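Notes from the June meeting, Trullau Allotment Society

Karabo Potgieter here, taking the minutes again as my handwriting was voted the least bad. We got going just after seven in the back room at Fitzsimmons, with tea and a very good lemon cake (thank you whoever left it on the piano!).

Last month's minutes were agreed with one change. I'd put plot 6 down as vacant and it isn't, sorry.

Water. The long one, as ever. The bill came to 304 pounds for the quarter, up on last time, and we spent ages on whether the tap by the lower gate is dripping overnight. I said I'd read the meter last thing and first thing for a week and bring the numbers back. Hosepipes stay off the shared tap at weekends until then. 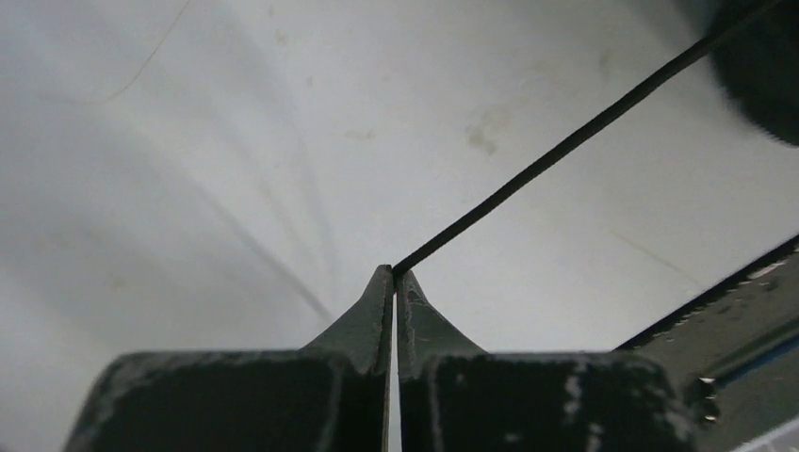 Black cable on a white surface.

Shed roof. Two quotes in. Fulari want 2,000 pounds for the lot, felt and boards, and Vultness would patch the worst corner for a good bit less but won't promise it'll last the winter. I was all for patching, then changed my mind halfway through the cake. We agreed to go with Fulari if they'll let us pay in 2 parts, and I'm to ring them.

Seed swap. Everybody wants one again, and earlier in the day this time, so we've said ten o'clock. Please label your packets! I planted what I thought were leeks last year and got a whole row of spring onions.
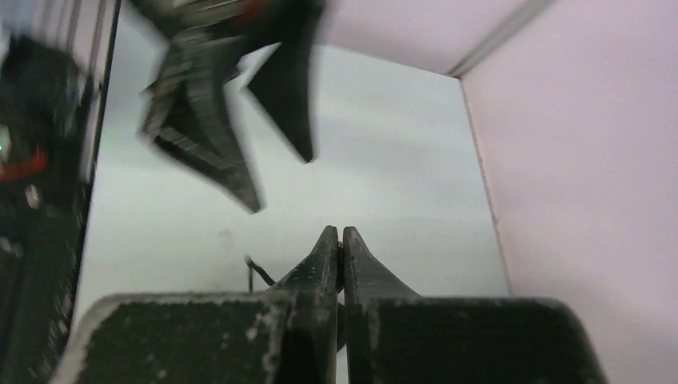 Can we still bring seeds that are a year or two old?
Most are fine, just write the year on the packet and keep parsnips to this year's.

Any other business. The bottom path needs strimming and the compost bays are full, so no more turf in there for now please. I've also still got a set of keys with a green tag if they're yours.

We finished at twenty to nine. Next meeting same place, same time, and I'm bringing flapjacks.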